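## 3.2 Cell Layout and Upkeep of the Gripper Fingers

The cell used for the block-handling trials is a two-arm robot standing at the front edge of a light tan table.

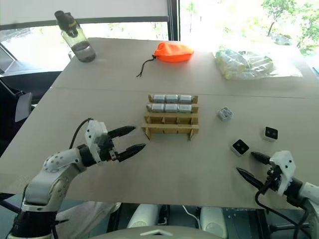
**Figure 4.** Jurden cell seen from the robot's head camera, with blocks in the cardboard rack and both grippers open.

The work surface consists of two boards butted together. The seam runs across the working area, and we used it as a visual reference when putting the rack back after service. The rack is made of slotted cardboard strips. In Figure 4 the six blocks occupy the two rear rows and the front tier is open. Three small white cubes lie to the right of the rack, within the area assigned to the right arm. Items farther back on the table were left in place during setup and were not part of the task.

Each arm ends in a white gripper housing with two black tapered fingers. The fingers are treated as wear parts. In an earlier version of the cell, at the Wirkalcombe site, they were replaced only after a failed grasp, and the resulting data could not be separated by finger condition. The present cell follows a fixed interval. Fingers are inspected every 200 grasps and replaced as a pair when the ridges on either inner surface show flattening. A single new finger was never matched with a used one — the closing point shifts toward the worn side, and the offset carries over into the block pose at release.

Replacement follows the sequence written by Troels Dalsgaard for the Unero software. The arm is parked with the gripper open, drive power is removed, and the fingers are unbolted from the housing. After the new pair is fitted, the gripper is closed at low speed and the zero position is stored again. The arm then performs 10 grasps on a spare block. If the recorded opening width varies by more than 2 mm over this set, the screws are loosened and the fitting is repeated.

The gripper cables need separate attention. Each leaves its housing in a free loop, and a loop that is too short pulls on the connector when the wrist turns. We set the slack with the wrist at its joint limit and checked it again at every finger inspection. One connector fault was logged in November, on the left arm, and was traced to a tie that had been moved during cleaning.

In total, 745 grasps were recorded under this schedule. Trials run between a logged fault and the next completed zeroing were excluded from the results in Section 4. The Sutcliffe pose filter was reset after each finger change and left unchanged otherwise.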